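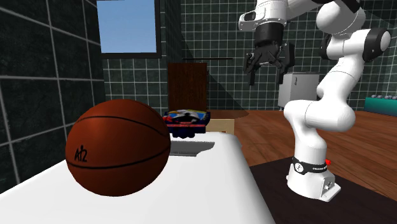
Gaveo Billing Migration – Progress Report to the Program Office

Thursday, September 23, 2021

Reporting period: since our last report in May

Status: on schedule for the first two customer groups, at risk for the third

In this period we moved the rating and invoicing services of Gaveo from the old data center in Ollenau to the cloud environment. The mediation layer was moved first, as agreed with you, and it has been in full production use for 17 weeks. Prepaid customers in the Hurnumdale region now receive their balance messages from the new system. The old system is still running beside it and we compare the results every night.

The nightly comparison showed differences in tax rounding on invoices with more than one currency. The error was in our own conversion table. It was corrected, and the invoices concerned were issued again before their due date.

We also finished the load test which was delayed from the spring. The target was 2000 rated events per second during the evening peak. The platform reached this value and held it for the whole test window, but the reporting database became slow near the end. We have asked for a larger storage class and we would like to repeat the test when it is available. 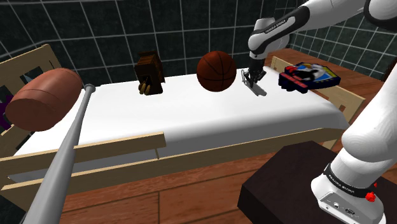

Open Issues and Risks

The interface to the Oyelaran partner settlement system is the main risk. Their new specification arrived later than planned and three message types are still without a final format. We have built a temporary adapter, so the monthly settlement can continue, but it needs manual checking and I do not want to keep it for long.

Two positions in the operations team are open. Night support is covered by the developers at the moment – this is possible for a short time only, and it already slows the work on the third group.

Budget

Spending is within the approved plan. The cost of running both systems in parallel is higher than we estimated, mostly for licenses. Lower travel costs have covered the difference until now.

Next Steps

Repeat the load test with the new storage
Agree the final message formats with Oyelaran
Move the business customers in Hurnumdale
Prepare the shutdown plan for the Ollenau site

We kindly ask for your decision on extending the parallel operation before the business customers are moved. The detailed cost table is attached to this report.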